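Can a Machine Do This Chore Yet? Notes for the Home and the Workshop

I keep this page for readers who write to me asking if they should wait for a robot before they learn to do a job properly. My short answer is: do not wait. The long answer depends on the chore, and I try to be fair to the machines.

Floors. Yes, mostly. Pick up cords and socks first, and lift the rug fringe or tuck it under. In the corners you still need a hand brush.

Dishes. The dishwasher is a robot, only we stopped to call it so. Loading it is still your work. Scrape the plates, do not rinse them.

Bookshelves. Not yet, but this is where I look with most interest.
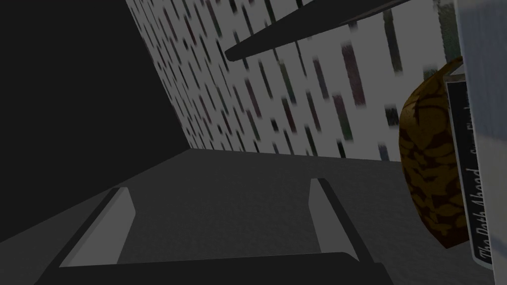
Tidying a shelf looks like an easy job for a machine, because books are flat and stiff and they stay where you put them. The difficulty is the space near them. In the simulation, the book called "The Path Ahead" stands right against a rounded, mottled brown thing, and two flat fingers need some room on both sides before they can close. People have the same trouble, so my advice is good for both:

Leave a finger's width at the end of each row.
Do not pull a book by the top of the spine. Push its two neighbors back a little and take it by the middle.
Keep round ornaments on another shelf -- they roll, and they hide the book behind.

Huguette Courtois wrote to me in March that she dusts her books with a clean, dry paintbrush, from the spine to the outside. I tried it and I do it always now.

Workshop sorting. Partly. A machine can sort screws of one kind all day. A drawer of mixed screws, hooks and washers is still faster by hand with a magnet and 3 muffin tins.

Beds. No, and I think not soon. Sheets are soft and change shape every time you touch them, and the bed itself is large for an arm to reach around.
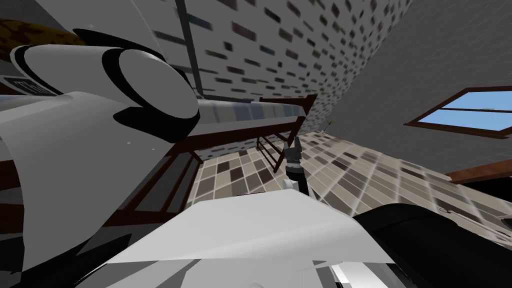 Page last changed: Sun 4 August

A bedroom is a hard place to work in even when the machine has two arms, like the white one here with the bed frame beyond it. For a person, these habits make the job short:

Pull the bed a hand away from the wall before you change the sheets.
Start with the far corner of the fitted sheet, then the one diagonal to it.
Tighten the bolts of a wooden frame twice a year. If a slat squeaks, rub candle wax on its ends.
On a tile floor, put felt under the legs.

Quentin Besson asks about folding laundry. I have seen it done by machines, slowly, with towels. For shirts I still trust the kitchen table.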